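Do You Need to Buy Special Toys for Your Baby? Your Questions, Answered Skeptically

By Tainá Dantas
Nov 26, 2018
6 min read
60 shares | 3 comments

I get a lot of mail about toys that claim to make babies smarter. I have two kids and a low tolerance for packaging. These are the questions that keep coming back.

Will stacking toys boost my baby's brain?

They will give your baby something to stack, or more likely something to chew. When a box says "supports cognitive development," ask what it was compared with. Usually the box doesn't say. A set of measuring cups would support it too.

Is a subscription box worth the money?

I paid for the Noline box for 8 months. Some of it was nice. Most of it was a cloth, a rattle and a booklet telling me how to hold the rattle. If you like getting mail, fine. I would have been happier with the cash.

What about the age on the label?

Two separate things get mixed up here. The safety warning about small parts is serious and you should follow it. The "6 to 9 months" part is mostly a guess about interest, and your baby hasn't read it.

Are wooden toys safer than plastic ones?

Not automatically. Wood can splinter, and paint is paint whatever it sits on. I look for a real safety mark and a company that answers email. Costico took three weeks to tell me what finish they use, and then the answer was "natural."

Do I need to rotate the toys?

People write whole books about this. Put half in a closet. Swap when you get bored. My sister Kátia had a chart for it, and the chart lasted until October.

My mother-in-law says too many toys ruin attention. Is she right?

Maybe. I have seen that claim repeated a great deal and backed up very little. Fewer toys does mean less to pick up, and that's good enough for me.

Should I pay more for the Cerance "learning" line?

Show me what it teaches that the cheap one doesn't. I asked the store and got a leaflet.

So what do you buy?

Secondhand, mostly. Wash it, check for cracks, pull on anything that might come loose.

Comments (3)

Heikki Jääskeläinen: We got the Cerance set as a gift. She plays with the ribbon.

Ha-neul Hyun: I think you're a bit hard on the boxes. We live far from any store and it helped us.

Tainá Dantas: Fair point, Ha-neul. I'd still skip the booklet.
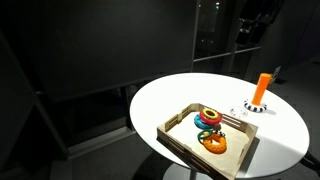

One more thing on secondhand, as a few of you asked by email. I don't trust "like new" in a listing, so I ask about missing pieces before I drive anywhere. A set with a piece gone is fine with me if the price drops to match.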